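Home | Syllabus | Handouts | Reading list | Contact

Everyday Packing, Handout 6: Soft bags, handles and the gathered top
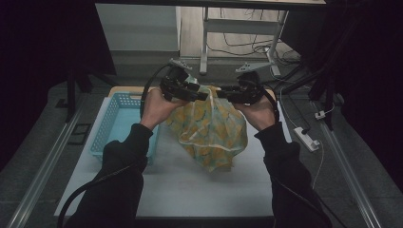 Last time we got as far as boxes, and I promised you bags, so bags it is. I know a few of you groaned (Liya Adugna, I heard you!), but I've been teaching this unit for years and I still find soft bags the hardest thing on the whole syllabus. A box holds its own shape. A thin plastic bag takes whatever shape its contents give it, and then changes its mind when you pick it up.

Some words first, so we're all using the same ones in the lab write-up. The neck is wherever you've pulled the plastic together above the contents. The belly is the part that bulges. The shoulder is the bit in between, where the wrinkles start, and it's the part most people forget to look at. Handle loops are handle loops, I don't have a fancy word for those.

Gathering the top

Work with the belly resting on the table. I see so many people lift the bag first and then try to close it in midair, with everything swinging about, and they end up with a lopsided neck and one handle lost inside. Leave the weight down on the table! Bring your two sides in toward each other until they meet over the middle, pinch, and stop there for a second. Look at the shoulder. If the wrinkles fan out evenly, good. If they all pull one way, let go a little on the tight side and pinch again.

Find both handle loops before you pinch. One of them loves to slip down and get caught in the folds, and on a thin bag you won't feel it.

How much to put in

For class we use 340 grams of dried beans as the standard light load, and you'll add 200 more for the second round. Please use the Culen scale on the side bench and leave the Tastwood one alone, it drifts. With the light load you should have plenty of plastic left for a neck. With the heavier load the belly gets wider, the neck gets shorter, and you'll notice you start pinching lower down than you meant to. Write down which round felt easier and why. I'm after your own words here, so "it was easier" won't get you far.

Bags and baskets

We'll spend the last part of the session moving packed bags into baskets. A basket with small holes in the sides is kind to thin plastic as long as the inside is smooth, so run a finger around it first and feel for rough spots. Lower the bag in belly first and let the neck go last. If you drop the neck early the whole thing slumps over and you're back to the beginning (ask me how I know).

Otakar Kubíček's chapter on flexible containers is the one to read before next time, just the first 14 pages. He's a bit stern about double knots, and I don't agree with him, so come ready to argue. The Urura worksheet is optional but I'd do it if knots are new to you.

To bring: three thin bags from home, any pattern, any size, no holes please. One page of notes from the two rounds, due 27th April. Pencil is fine.

Questions: course office, room 3196 | Back to top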